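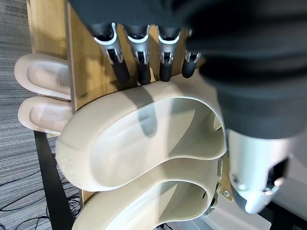
Cream plastic against pale wood, Brolo, Pravutholm.

Home Shop Rental About us Find us

About Brolo

Brolo is a small house for used furniture and unusual objects in Pravutholm. We buy, clean, repair and sell again, and a part of the stock we also rent to theaters and to photographers. We started with one room and one table saw. Today the rental list has 1314 numbers, and it is still written by hand before it goes into the computer.

Many visitors ask what is our style. We do not have one. We like curved plastic with a thick rim, we like light wood where the grain is left to be seen, and we like a screw which is not hidden, so that a person can open the thing again and repair it. Old pieces are often made so. When we must put a new screw, we choose a simple one with round head.

The metal pieces came later, when we took over the storage of Hermans in Kurnside. It took us 14 trips with the van, and after this we had to learn very much about polish.
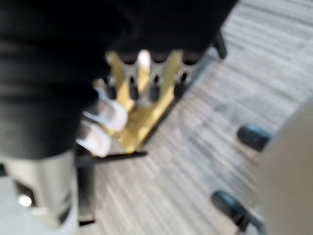 Gold-colored metal looks well together with a black frame, and we sell the two together when we can. With brass we are careful. We wash it with warm water and mild soap, and we never polish so hard that the edges become soft. If you prefer the old dark color, please tell us before we begin.

Rental is for a minimum of two days. For larger orders we ask for notice of 15 days, in March a little more, as the theaters all come at the same time. Delivery in Pravutholm is included in the price.

You are welcome to come and look also if you do not want to buy.

37 shares 3 comments

Comments

Guest: Do you take back pieces we bought from you before? We are moving to a smaller apartment.

Brolo: Yes, gladly. Please send us the number from the label.

Guest: Rented two lamps for our school play, they were ready on time and very clean. Thank you!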